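Lunch program in Berge moves to paper bags

The kitchen at Vonia in Berge has stopped using plastic boxes for the fruit that goes out with its weekday lunches. From this month all the fruit is packed in white paper bags with handles, and the customers receive it together with the warm meal.

Vonia delivers 90 lunches a day, most of them to older people who live alone in Berge and in the villages on the Dimley side of the river. Until now the fruit was put in a small box with a lid. The boxes were supposed to come back for washing, but many of them stayed in the kitchens of the customers. Last year the company bought 1,141 new boxes, and only 231 of them were still in use when the stock was checked before the summer. The other 910 were lost or broken.

"We did not want to send a bill to people for a box," says Åsmund Åberg, who is responsible for the packing. "So we looked for something which they can keep or throw away, and which is also easy to open for a person with weak hands."

The lids were the most common reason for complaints. Several customers told the drivers that they needed a knife to get them off, and one woman in Dimley had asked her neighbor to open the box every day. The bags have no lid, and the fruit can be taken out from the top.

The cutting is also done differently now. Before, the fruit was cut early in the morning and stood in the cold room until the drivers came. Now each bag is filled directly next to the cutting board, and the work begins later, at 11 o'clock. The first car leaves less than one hour after that. The pieces are a little bigger than they were in the boxes, as very small pieces become soft on the way.

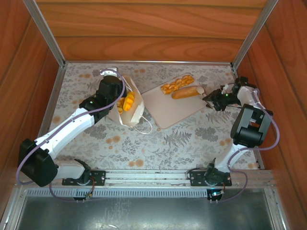 What customers should know

The bag is not made for keeping fruit until the next day. Vonia asks its customers to eat the fruit on the same day, or to move it to a bowl with a cover and put it in the refrigerator. Very juicy fruit, such as watermelon, will not be on the menu while the bags are new. Orange-colored fruit, apples and grapes will be used more often instead.

People who still have old boxes at home may give them to the driver on any delivery day. It does not matter if the lid is missing. The boxes which are in good condition will be used in the kitchen for dry goods.

The price of the lunch stays the same. The bags cost more than the company had expected, but there is less washing to do and the drivers do not need to carry the empty boxes back to Berge. Vonia will look at the costs again in December.

Customers who cannot eat certain fruits should tell the kitchen again, even if they have done it before. The earlier notes were written on the lids of the boxes, and some of them may not have been copied to the new list. A message can be left with the driver or given by telephone before 9 in the morning.

The lunches in Lillow are packed in another kitchen and are not affected for the moment. According to Åberg, the staff in Lillow have asked for some bags to try, and they will get the first ones on Tuesday.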